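The Long Count at Dirnley

How a town council put its planning records online, and what the software had to be taught first

January 25, 2023

The public planning register of Dirnley is a legal document, and until recently it was also a room. Anyone who wanted to know what had been proposed for the lot next door could ask for the binder, sit at the table under the window and read. The binder could not be copied without a form. The form went to the second floor.

Tatsuya Kikuchi was hired by the town to replace the binder with a website. His contract ran to 50 working days. The register held 1696 applications, the oldest typed on onionskin, and the council's resolution asked only that they be "made available online in a suitable format." The resolution did not say what suitable meant, and most of the work that followed was an attempt to find out.

The first version took eight days and consisted of scans. Each application became a PDF, each PDF got a file name made from its case number, and the files were listed on a single page. This met the resolution. It was also close to useless to anyone who did not already know the case number. Residents know their street. They may know the name of the builder. The case number is known to the applicant, the planning office and, in disputed cases, a lawyer.

Kikuchi's second version was built on Kasach, an open-source package for publishing municipal records. Kasach treats a planning case as a chain of events: an application is received, neighbors are notified, objections are filed, a hearing is held, a decision is made, the decision may be appealed. Each event has a date, a document and one or more parties. A reader can enter the chain at any point and follow it in either direction. The package also sends e-mail alerts, so that a resident can draw a shape on a map and be told when an event falls inside it.

The model is sound, but the records did not fit it. Of the 1696 applications, 395 had no recorded decision. Some had been withdrawn by telephone. Others had been folded into a later case covering the same ground, with the new case number penciled on the old cover sheet. A number had been approved in meetings whose minutes were kept in a different series of binders, under the date of the meeting and with no mention of the case.

Kasach has no field for any of this. A chain without a decision is shown as open, and an open case on a property has consequences. Title searches pick it up. Banks ask about it. Publishing the 395 cases as open would have told several hundred owners that their garages were awaiting permission. 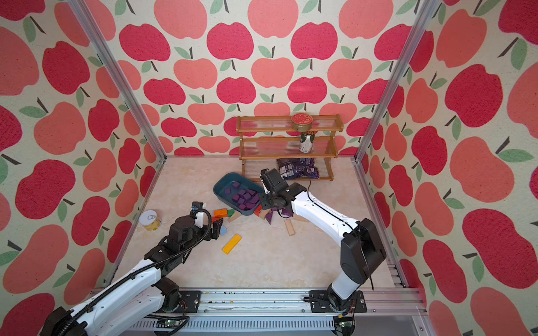
The options were discussed at a council meeting in October. One was to leave the incomplete cases out until they could be resolved. The planning office favored this, on the grounds that a partial record was better than a misleading one. The other was to publish them with a new status, "outcome not recorded," and a note explaining what the phrase did and did not imply.

Kastriot Yordanov, a retired surveyor who had used the binder for most of his career, spoke for the second option. His argument was procedural. The binder was public in its entirety, including its gaps. A website that left out the gaps would be a different record from the one the law required the town to keep, and a reader would have no means of knowing what was missing. "An empty folder tells you to go and ask," he told the meeting. "A folder that is not on the shelf tells you nothing."

The council voted for the new status. Adding it took Kikuchi one afternoon. Making it behave correctly in search results, map layers, alerts and the data export took the better part of two weeks. The alert system was the hardest part. It had been written on the assumption that a change of status is news, so the first trial run sent a message for every case moved from "open" to "outcome not recorded." The trial list contained only staff addresses. The fix was a flag that separates a correction to the record from an event in the case, and the flag has since been offered to the Kasach maintainers. It has not yet been merged.

Addresses raised a second set of problems. Older applications refer to parcels by the name of the owner or by a landmark, and one long series locates its lots by distance from the Tanabe warehouse, which was demolished before the town adopted street numbers on that side of the river. Yordanov had a survey sheet showing the warehouse footprint. The sheet was scanned, aligned with the current parcel map and used to place most of the series by hand. Cases placed this way carry a marker for approximate location, drawn as a hollow circle.

Hosting was put out to bid and went to Deruretti, a small firm that runs similar registers for other towns in the county. The contract has two terms worth noting. The town owns the domain name outright, and a full export of the database is delivered each month in a plain text format that can be read without Kasach. Neither term appeared in the first draft. Both were added after Kikuchi asked what would happen to the register if the firm closed, and found that the draft was silent on the question.

There are matters the site does not settle. Letters of objection are published with the objector's name, as they were in the binder, but a name in a binder is seen by the few people who ask for it, and a name on a website is seen by search engines. The council has blocked indexing of the objection pages as an interim measure. The pages can still be read by anyone who opens the case. Whether this balance is the right one has been referred to the town attorney, and no date has been set for a reply.

The register also remains a one-way channel. Objections must still be submitted on paper or delivered at the counter. Kasach includes a form for online submission, and it is switched off in Dirnley because the local ordinance calls for a signature and does not define one. An amendment has been drafted.

The binder is still kept at the planning office and can be read there during opening hours. New applications are entered in both places. Where the two disagree, the binder governs.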